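Civach Township Policy Group
Minutes of the regular meeting

Present: Wálter Cárdenas (chair), Lefteris Theodorakopoulos (minutes), 13 voting members. Apologies were received from the Trostonico ward.

1. Minutes of the August meeting
Approved with one correction. Under item 4, "county ordinance" should read "township ordinance."

2. Mail ballot drop boxes
The chair reported on the draft resolution asking the township to place a second drop box at the Christodoulou Street library. The present box serves more than 4,000 registered voters. Members discussed whether the request should name a location or leave the choice to the clerk. An amendment to strike the street name failed. The resolution was adopted as drafted, with two opposed.

3. Rental inspection ordinance
L. Theodorakopoulos summarized the second reading. The text now covers 900 units and sets the re-inspection fee at $50. Section 3(b) still does not say who pays when a landlord misses the appointment – the group will ask for this in writing before the third reading.

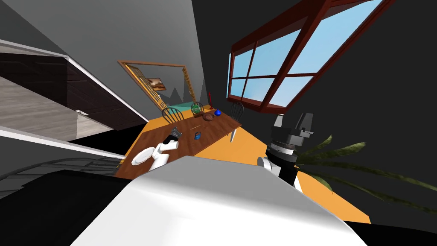
Page last changed: 10/17/20

4. Plimance Road rezoning
The planning board has continued the hearing. The group took no position in August and saw no grounds to change that. W. Cárdenas will request the traffic study. One member asked that the record show an objection to the short notice given to residents on the north side.

5. Candidate questionnaire
Answers have come in from four of the six candidates for township board. It was moved and seconded that answers be posted in full, without editing, and that non-response be marked as such. Carried.

6. Bylaws
Proposed change to Article 5 (quorum for remote meetings) was read for the first time. Vote deferred to the next regular meeting under the notice rule.

7. Other business
The sign-in sheet will be kept with the paper copy of these minutes. Written comments on item 3 go to the secretary.

Adjourned on a motion by the Trostonico alternate.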